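Ivelska Community Kitchen
Progress report, second half-year
Prepared for the Kravchuk Fund by Rozália Sárközi
February 3, 2019

1. Where the project stands

The grant covers the lunch service at Ivelska and the rearrangement of the cold preparation area. The service has run since July. The rearrangement was planned for the first half-year and slipped into the second because the new tabletops came late and two of them had to go back with chipped corners. All tops are now fitted and level.

We are on budget for equipment and slightly over on produce. Details are in section 5.

2. Lunch service

In this reporting period we served lunch on 141 days. The kitchen closed for the winter break and for one unplanned stretch when the drain under the dish sink backed up. The plumber replaced the trap and the section of pipe behind it. The cost came out of our own maintenance line and is not charged to the grant.

The menu rotates between soup, a baked dish and a sandwich or burger lunch. The burger lunch draws the most people and causes the most trouble at the counter, so most of the work described below was aimed at it. On burger days everyone wants to eat in the first half hour, and the line used to reach the coat hooks by the door. It still gets that far when the weather is bad and people come early.

3. Cold preparation area

The old arrangement had one person at a deep counter with tubs of lettuce, cabbage and tomato pushed to the back. The person reached over the buns to get to the tubs, and crumbs and bits of lettuce ended up in everything. When a tub ran out, the line stopped until someone walked to the cooler.

We changed three things.

First, the greens for a station now go in one clear container at the head of the tray, within reach, and the container is filled from the cooler before the doors open. Staff asked for clear containers because they can see from a distance which side is getting low. We bought 16 of them from Ivton. The lids crack if they are put through the dishwasher, so we wash those by hand.

Second, tomato slices and buns came off the main work surface and onto narrow shelves at the side. They are stood on edge so they can be picked up one at a time. With the slices lying flat in a tub, the bottom ones went soft and were thrown out at the end of service. We tried three shelf spacings before settling on one. The first was too tight for the larger buns from the bakery, and the second let them fall over.

Third, each station has a metal tray to work over. It catches the crumbs and can be lifted out and emptied in one go. The trays are older stock from the previous kitchen and some are stained on the inside. They scrub up acceptably but the marks do not come out. We would like to replace them in the next period if there is money left in the equipment line. 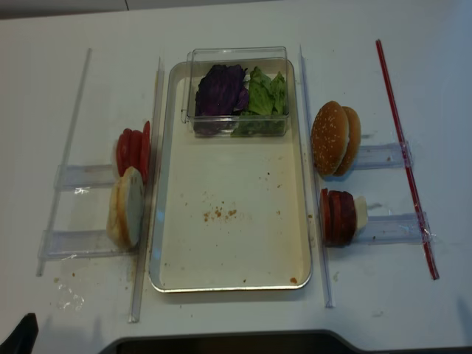 Cold station: red cabbage and lettuce at the head of the tray, tomato slices and a bun half on the side shelves.

The shelves rest on plastic rails. We considered metal ones from Flarka, but the quote was well over what we had set aside, and the plastic version can be wiped down between lunches. The drawback is that they scratch. The two oldest sets already look cloudy and we do not expect them to last beyond next winter.

4. Staff and training

Two kitchen assistants left during the period and one has been replaced. The second post is advertised. In the meantime the cook covers the cold station on burger days, and on those days the soup is made the afternoon before.

All current staff have done the food hygiene refresher. We also wrote a one-page sheet for the cold station that says what goes where, how far to fill the containers and when to change them. It hangs on the cooler door. The part about tomatoes has been rewritten twice. The first version told people to slice everything in the morning, and by the end of lunch the last slices were dry at the edges. We now slice half in the morning and the rest during service.

5. Spending

Equipment: the tabletops, containers, shelves and rails are paid for. The amount left in this line is 971, which we ask to carry over. If the Fund agrees, it would go toward the trays mentioned in section 3.

Produce: we overspent by 70. Lettuce was expensive for most of the period, and for several weeks our supplier could only send mixed boxes. Red cabbage stayed cheap and keeps well, so we have been using more of it. Some guests have said they do not like it in a burger. Staff now ask before putting it in.

Receipts are in the attached folder in date order. The one for the second delivery of containers is a copy. The original was sent to Ivton with the returned lids.

6. Problems still open

The cooler at the back does not hold its temperature when the door is opened often. A technician has looked at it and thinks the door seal is worn. We are waiting for the part. Until then, greens for burger days are kept in the front cooler and drinks have been moved to the back one.

The cold stations are too close to the serving hatch. When the hatch is open, guests lean in to ask for things and the person assembling has to step back. Moving the tables would mean moving a power outlet, and we have asked the building owner for permission. No answer yet.

7. Next period

We plan to fill the vacant post, get the cooler repaired and add one more cold station for burger days. We will also try the side shelves for the sandwich lunch, where the bread is a different shape and will probably need wider spacing. The next report will include the produce waste log, which was kept for only part of this period and is too patchy to send.

Please direct questions about the spending section to me at the kitchen office. I am there in the mornings until lunch service starts.

Rozália Sárközi
Ivelska Community Kitchen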